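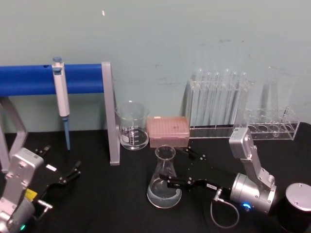

Skomer 워셔블 무광은 '닦이는 무광 페인트'라는 말로 팔린다. 나는 이 말을 믿지 않는 편이다. 무광은 표면이 거칠어서 때를 잘 물고, 문지르면 그 자리만 반들거린다. 그래서 닦이는 무광이라고 하면 대개 광이 꽤 도는 저광이거나, 처음 몇 번만 닦이는 무광이거나 둘 중 하나였다. 검은 작업대 뒤로 보이는 옅은 청록색 벽처럼 희미하게 쓸린 자국과 얼룩이 남은 벽은 어느 건물에나 있고, 이런 벽을 다시 칠하지 않고 걸레로 해결할 수 있느냐가 내가 이 페인트에 돈을 쓰면서 알고 싶었던 전부다. 밝은 중간색 벽은 흰 벽보다 때가 덜 탄다고들 하는데 막상 살아 보면 검은 자국도 보이고 흰 자국도 보인다.

## 산 것과 칠한 곳

페인트는 Flusturitz에서 나온 Skomer 워셔블 무광, 색은 Fanau. 색상표에는 '안개 낀 바다'라고 적혀 있는데 칠해 놓으면 그냥 회색 섞인 연녹색이다. 롤러와 트레이는 Arellano 세트를 같이 샀다. 내 돈으로 샀고 업체에서 받은 것은 없다.

칠한 곳은 현관 복도와 작은방 한쪽 벽. 복도는 자전거 핸들이 늘 스치는 자리라 시험하기에 이만한 데가 없다. 작은방은 책상 의자 등받이가 닿는다. 기존 벽은 둘 다 실크벽지였고, 들뜬 곳을 잘라내고 퍼티로 메운 뒤 젯소를 올렸다. 작업은 10월에 했고 이 글은 겨울을 나고 쓴다.

## 칠하는 과정

통에는 2회 도장이라고 쓰여 있다. 나는 3회 칠했다. 두 번째까지 마르고 나서 오후에 빛이 옆으로 들어오니 롤러 자국 사이로 젯소가 비쳤다. 내가 얇게 발랐을 수도 있다. 하지만 제조사 동영상에 나오는 두께로 바르면 통에 적힌 면적의 벽이 안 나온다. 둘 중 하나는 부풀린 숫자라는 얘기고, 한 통 더 사야 하는 사람은 나다. 면적 표시는 믿지 말고 넉넉히 사라는 말밖에 못 하겠다.

점도는 되직하다. 롤러에서 튀는 일은 적었고 이건 분명히 좋았다. 대신 가장자리를 붓으로 먼저 딴 다음 조금만 늑장을 부리면 경계가 남는다. 복도 천장 쪽에 그 경계가 아직 있다. 보일 때마다 신경이 쓰인다.

냄새는 약하다. '무취'라는 문구는 과장이고, 문 닫고 자면 알 수 있을 정도로는 난다. 3일째부터는 모르겠더라.

Arellano 롤러는 첫날부터 털이 빠졌다. 물에 헹궈서 털고 테이프로 한 번 훑은 뒤에도 벽에 박힌 털을 손톱으로 떼야 했다. 트레이는 멀쩡하다. 롤러는 따로 사는 쪽이 낫다.

## 닦이는가

제일 할 말이 많은 부분이다.

설명서를 보면 도막이 완전히 굳을 때까지 닦지 말라고 되어 있다. 나는 기간을 다 채우고 시작했다. 복도에 실제로 생긴 자국도 닦았고, 문 뒤 잘 안 보이는 자리에는 일부러 이것저것 묻혀 보기도 했다.

**연필**: 젖은 걸레로 지워진다. 힘도 별로 안 든다.

**간장, 커피**: 바로 닦으면 흔적이 없다. 하룻밤 두었다가 닦은 커피는 테두리가 남았다. 다시 닦으니 옅어졌는데, 위치를 아는 내 눈에는 보인다.

**자전거 핸들 고무**: 여기서부터 광고와 멀어진다. 젖은 걸레로는 번지기만 하고, 중성세제를 묻혀야 빠진다. 빠지긴 빠지는데 그 자리가 주변보다 살짝 반질거린다. 정면에서는 모르고 현관문을 열고 들어올 때 비스듬히 보면 안다.

**볼펜**: 안 된다. 파란색이 연해질 뿐이다.

**매직블럭**: 쓰지 마시라. 자국도 없어지지만 무광도 같이 없어진다. 설명서 뒷면에 작은 글씨로 사용을 피하라고 적혀 있는데, 제품 페이지 첫 사진은 하필 흰 스펀지로 벽을 문지르는 모습이다. 그게 그냥 부드러운 스펀지라고 주장할 셈인지 모르겠다.

정리하자면 물과 걸레로 해결되는 오염은 일반 무광보다 확실히 잘 닦인다. 예전에 살던 집의 값싼 무광은 물걸레만 대도 색이 묻어났으니 그에 비하면 나아졌다. 힘을 줘야 하는 오염은 여느 무광처럼 자국을 광택으로 바꾸는 수준이다.

## 긁힘

닦이는 것과 안 긁히는 것은 다른 문제인데 판매 페이지는 슬쩍 섞어 놓았다. '강한 도막'이라는 말만 있고 무엇에 강한지는 안 쓴다. 의자 등받이가 닿는 자리는 벌써 희끗하게 쓸렸다. 손으로 만지면 파이지는 않았고 표면만 눌린 듯하다. 택배 상자 모서리가 스친 곳은 작게 떨어져 나가 밑의 젯소가 하얀 점으로 보인다. 밑칠을 잘못한 것 아니냐고 하면 할 말은 없지만, 퍼티 자리도 아니었고 사포질도 했다.

부분 보수는 해 봤다. 남은 페인트를 작은 붓으로 찍으면 붓 자국이 도드라져서 오히려 눈에 띈다. 스펀지 조각으로 톡톡 두드리는 편이 낫다. 같은 통의 페인트인데도 마르고 나니 색이 반 톤쯤 진해 보였고, 더 지나니 비슷해졌다. 진짜 비슷해진 건지 내가 익숙해진 건지는 자신이 없다.

## 다른 사람 의견

혼자만 까다롭게 구는 건가 싶어서 같은 제품을 쓴 Mahsa Rahimi에게 물어봤다. 이쪽은 공방 벽 전체를 흰색으로 칠했고 나보다 만족도가 높다. 흰색이라 반질거리는 자리가 덜 보이고, 얼룩이 심하면 그냥 그 면을 한 번 더 민다고 했다. 다시 칠할 거면 굳이 비싼 워셔블을 살 이유가 뭐냐고 되물었더니 평소에 손때는 잘 닦이지 않느냐는 답이 왔다. 손때는 맞는 말이다. 스위치 주변은 우리 집도 지금까지 깨끗하다.

후기 사이트의 별 다섯 개짜리 글은 거의 칠한 당일에 쓴 것들이라 참고가 안 됐다. 칠한 당일에는 어떤 페인트든 예쁘다.

## 값

같은 용량의 일반 무광보다 19% 비싸게 주고 샀다. 할인 행사를 낀 가격이고 정가로는 차이가 더 벌어진다. 여기에 내 경우처럼 한 통이 더 들어가면 계산이 나빠진다. 작은방처럼 한쪽 벽만 칠한다면 일반 무광을 사고 남은 돈으로 좋은 롤러를 사는 게 결과물에는 더 영향을 준다고 본다. 주방 벽이나 아이가 손을 짚고 다니는 복도라면 돈값을 할 것이다. 우리 집 복도는 그 중간 어디쯤이다.

## 점수

10점 만점에 6점. 색과 은폐력만 보면 5점인데 손때 닦이는 건 인정해서 올렸다. 제품 페이지에서 스펀지 사진을 내리면 7점도 줄 수 있다.

다시 산다면 복도는 저광으로 간다. 광이 싫어서 무광을 골랐는데 닦을수록 얼룩덜룩하게 광이 생기니, 처음부터 고르게 도는 쪽이 덜 거슬릴 것 같다. 남은 Fanau는 밀봉해서 신발장 아래에 넣어 두었고, 천장 쪽 경계는 날 풀리면 한 번 더 밀어 볼 생각이다.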